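The Long Life of a Good Table

My grandmother's kitchen table had a burn on it the shape of a kidney bean, and for most of my childhood I believed every table came with one. We ate there, we did our homework there, we shelled peas and wrapped presents and had at least one argument a week there, and when the house was finally sold it was the only piece of furniture that three separate cousins asked for. (The piano went to a church.)

I thought of that table in May, when I spent a long and very happy morning at Skalik, a repair shop that takes in tables that other people have given up on. The front room smells of beeswax and coffee. There were 86 tables in the building that morning, according to the chalkboard by the door, and I would gladly have gone home with half of them.

What people bring in, mostly, is wobble. A joint dries out, somebody folds a matchbook under the short leg, and the matchbook stays there for eleven years. Regluing a loose apron is a modest job, and Skalik charges $700 for the full treatment on a six-seater – joints, surface, feet, the works – which sounds like a lot until you price a new table that will last as long as the old one already has.

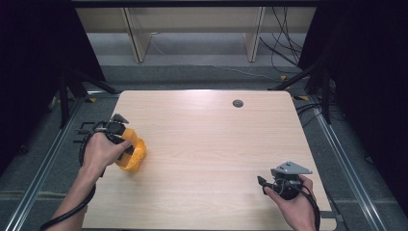 A reader in Zalewska wrote to me after I mentioned this story in the spring newsletter, and she disagreed with the whole idea. Leave them alone, she said. She had her mother's table sanded and oiled two winters ago and has regretted it ever since, and she would pay twice the bill to have the old ink stains back where her brother did his spelling.

I have gone back and forth over her letter more than I expected to. The people at Skalik hear the same thing often enough that they now ask every customer, before a single clamp goes on, which marks are staying. They put little squares of paper tape beside the ones to be kept. I saw a farmhouse table from Ilar with so much tape on it that it looked ready for a parade, and the family wanted nothing done but the legs!

If you have a table that needs help, start small. Turn it over on a blanket and look at the corners, where the trouble usually is. Tighten whatever bolts you find, gently, and live with it for a week. Wash the top with barely damp cloth and a drop of mild soap, and keep the spray polish away from it.

As for the one with the kidney bean, my cousin has it now. I had supper there last month, soup and a great deal of bread, and I sat where I always sat, with my elbow on the burn.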